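Drorstead Residences – Housekeeping and Linen Support
Ticket 200: Bed presentation, furnished bedroom, upper floor
Category: Linen / Bedding
Priority: Normal
Raised by: Resident Services
Assigned to: Tuulikki Kauppinen, Linen Services
Status: Closed, with one item carried over

Summary of the issue

Resident Services reports that the bed in the above room does not hold its presentation between weekly changes. Three points were raised. The fitted sheet lifts at one corner of the foot end. The duvet creeps toward the foot of the bed and sits crooked. The bed runner, when laid across the foot in the usual manner, slides to the floor.

The resident has asked whether the bedding is the correct size. The resident has no complaint about the comfort of the bed or the condition of the pillows.

Items on record for this room

Mattress: double, Nerkeck, white cover
Bed: upholstered, tufted headboard
Sheets: white, fitted, Laaksonen
Duvet and cover: white, Laaksonen
Runner: light gray-beige
Pillows and cushions: as per room card, including one gray fringed cushion

Log

Entry 1 – Linen Services, 9:40 a.m.
Ticket received and read. The linen card for the room was pulled. It lists the standard-depth fitted sheet. The mattress on the card is the older model, which was replaced across the upper floor in December. The card was not updated at that time. Requested confirmation of the mattress depth from Resident Services before sending replacement stock.

Entry 2 – Resident Services, 10:15 a.m.
Mattress depth measured at the foot end, with the bedding folded back. The reading is 13 inches. The mattress is in good order. There is no topper.

Entry 3 – Linen Services, 10:30 a.m.
The standard-depth fitted sheet is cut for mattresses up to 12 inches. It will go on a deeper mattress if pulled, but the last corner has very little fabric under it and will work free with ordinary use. This accounts for the first point on the ticket. Please strip the bed and check the sheet for the following before it is returned to us:

Worn or slack elastic at the corners
Split seams
Thin patches in the middle panel
Care label missing or unreadable

Hold the sheet up by a corner toward the window when looking for thin patches. They are difficult to find with the sheet lying flat.
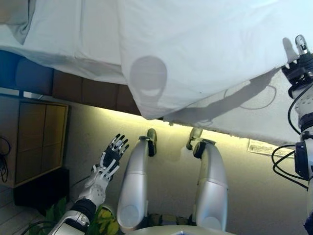 Entry 4 – Resident Services, 11:05 a.m.
Sheet checked. Seams are sound. Elastic at two corners is slack. Care label present. The sheet has been bagged for return and marked with the ticket number. A second sheet from the same shelf was compared with it and is the same size, so the shelf stock for this room is all standard depth.

Entry 5 – Linen Services, 11:20 a.m.
Two deep fitted sheets released from the store. Please remove the remaining standard-depth sheets from the shelf so that they are not used in error at the next change. They may be sent down with the returned sheet in one bag.

While the bed is stripped, please also carry out the mattress check:

Smooth the cover by hand from the middle out to each side.
Feel along the edges for any dip or hard ridge.
Confirm that the cover is fully closed.
Confirm that the mattress is square on the base and has not moved toward the foot.

The last item matters for this ticket. Where a mattress has shifted, the bedding is generally made to the mattress at one end and to the frame at the other, and it will look crooked whichever way it is pulled.

Entry 6 – Resident Services, 1:10 p.m.
Mattress check completed. The mattress was out of line by the width of a hand at the foot and has been moved back. No dip or ridge was found. The cover is closed. The deep fitted sheet has been put on and all four corners reach fully under. No lifting when the corner is tugged.

Entry 7 – Linen Services, 1:25 p.m.
Thank you. Proceed to the duvet. The inner should be checked against its cover before anything else. If the inner has come away from the corner ties, it will travel to one end inside the cover and the whole piece will follow it. Procedure as follows:

Lay the duvet on the bed with the opening at the foot.
Find both top corners of the inner through the cover and retie them if loose.
Close the opening.
Take hold of the two foot corners and draw the duvet down until it is level on both sides.
Smooth from the pillows toward the foot.

Creases from storage are acceptable and will drop out with use. The pillows should remain at the headboard, with the fringed cushion among them. The fringe must be kept clear of the duvet edge, as it has been caught under the bedding in other rooms and pulled.

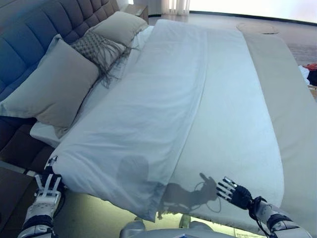 With regard to the runner, the instruction to lay it across the foot was written for the wider beds on the lower floor. On a double bed the runner has too much length on each side, and its own weight draws it off. Laying it lengthwise along one side of the mattress is permitted in rooms with a double bed. The resident may state a preference for the side.

Entry 8 – Resident Services, 2:00 p.m.
One top tie on the duvet inner was undone. It has been retied. The other was secure. The resident has been asked about the runner and is content for it to lie lengthwise on the side away from the door.

Entry 9 – Linen Services, 2:10 p.m.
Noted. One further question before the ticket is placed on hold. The resident has asked whether a mattress protector is needed over the white cover. Please press the surface with the flat of the hand in several places and report whether the padding feels even. If the padding has gone flat in the middle, a protector will be issued. If it is even, the present cover is sufficient and an additional layer would only add to the depth that caused the trouble with the sheet.

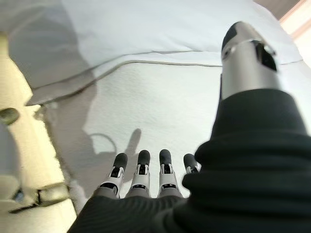

A protector also changes the size of sheet required, and we would prefer not to alter the room card twice in one month. The matter may be raised again at the yearly bedding review.

Entry 10 – Resident Services, 2:35 p.m.
Padding is even. No protector requested. The resident has been informed and has no further questions at present.

Entry 11 – Linen Services, following weekly change
The bed was inspected before stripping. All corners of the fitted sheet were in place. The duvet had moved slightly to one side, within what is normal for a bed in use. The runner had remained on the bed. The resident considers the matter settled.

Cause

The fitted sheet was the wrong depth for the replacement mattress. The duvet inner was untied at one corner, and the mattress itself had moved on the base. The runner was laid according to an instruction not suited to this size of bed.

Actions taken

Deep fitted sheets issued and standard-depth sheets withdrawn from the room shelf.
Mattress realigned and inspected.
Duvet inner retied.
Runner position changed with the agreement of the resident.
Room card amended in Justavum to show the new mattress and sheet depth.

Carried over

The remaining upper-floor room cards are to be compared with the December mattress list. The linen store holds about 1,000 fitted sheets in both depths, and the shelf labels do not at present show which is which. New labels are on order. Until they arrive, staff are asked to read the depth from the sewn tag at the corner of each sheet before taking it to a room.

Ticket closed by T. Kauppinen. To reopen, reply to this ticket and quote the entry number concerned.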